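Listora Forums > World News > Security and Policing

Jomorholm ferry terminal attack: what the ministry statement leaves out

kmlakatos
2020-04-16
The interior ministry puts the injured at four, two of them port police. The hospital bulletin says five. The ministry also says the outer checkpoint "functioned as designed." A checkpoint 52 meters from the ticket hall is too close by the port's own rules, which require 200.

hledesma
The 200-meter rule covers vehicles. Foot passengers fall under a separate annex with no minimum distance. The fifth patient was treated for smoke and sent home, so the two counts may use different definitions.

kmlakatos
The annex was withdrawn in May of last year. Tzanetos carried the notice.

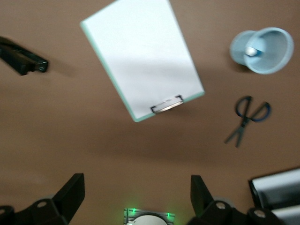

Reply 4

chrysoula_p
Suspended pending review, per the notice. It can still be applied by order of the port director. Whether such an order existed is the open question.

Reply 5

jmacapagal
Staffing matters more than distance. The terminal handled 3,844 passengers that day with one screening lane open. The plan calls for a second lane above 1,000.

hledesma
Source for one lane?

jmacapagal
Osaneo radio, interview with the shift union. The ministry has not disputed it.

hledesma
A union claim is not a staffing log. I'll wait for the inquiry.

kmlakatos
The inquiry reports to the same minister.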